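Support log: recording sessions stopping early on the PC tower task
Posted 5 Sep 2019 by Jairo Cárdenas
4 comments | 2 shares

Hello all, and sorry this one has got so long. I'm writing up everything we tried on the Cukholm cell so that the next person doesn't have to start from scratch, and so that Brayan can tell me where I went wrong (he's very kind about it, I promise!).

The trouble: we are collecting demonstrations of the arm working inside a desktop tower, for the Bostton training set. We want 3000 good ones. We had got to 664 when the recorder began closing episodes early, usually just as the gripper came down over the motherboard. The arm itself carried on quite happily, so the operator would finish a lovely smooth run and then find that half of it had never been saved. Very disheartening, as you can imagine. 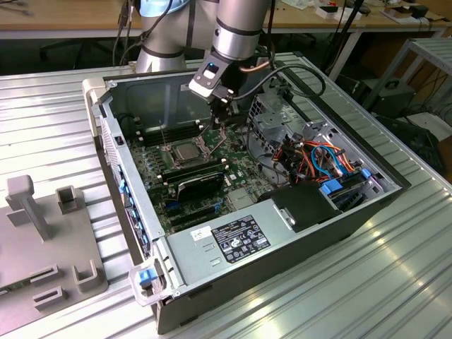 Gripper over the board, tower on its side, fixture plate at lower left.

First I blamed the network, as I always do. I swapped the cable to the logging machine and moved the Dương recorder to its own switch. No change at all. Then I restarted the Evex driver and put it back to the April build, which made the start-up messages tidier but lost us an episode in just the same way.

Brayan Sotelo rang back after lunch and asked me, very gently, whether I had looked at the idle setting. I had not. The recorder ends an episode if the joints barely move for 2 seconds, and our operators slow right down once they are inside the case, what with the drive cage and all those cables to keep clear of. A careful pause near the board was being taken for the end of the job.
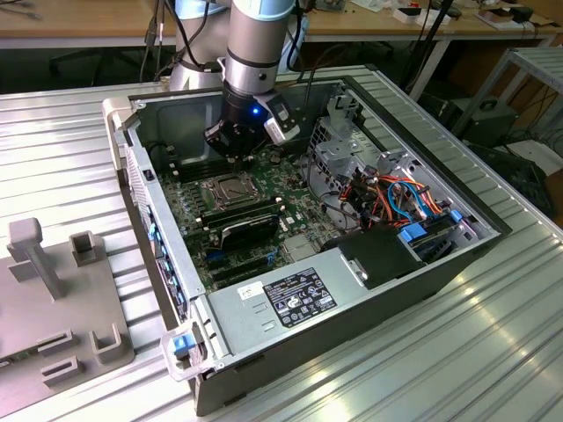 The slow part of the run: jaws just above the motherboard, graphics card and power supply nearby.

I have raised the idle limit to 7 seconds and asked everyone to end each episode with the pedal, even if it feels fussy. The short episodes are tagged "cut" and should stay out of training for now. Please don't delete them, though, as Brayan thinks the approach movements may still be useful to somebody.

Status: fix in place, ticket left open. I'd like a full day of recording on the new setting before I close it. If yours still stops early, do send me the recorder log along with the episode number, and say whether you were using the April driver or the current one.

Contact: Cukholm cell support desk | © 2019 Cukholm | Back to top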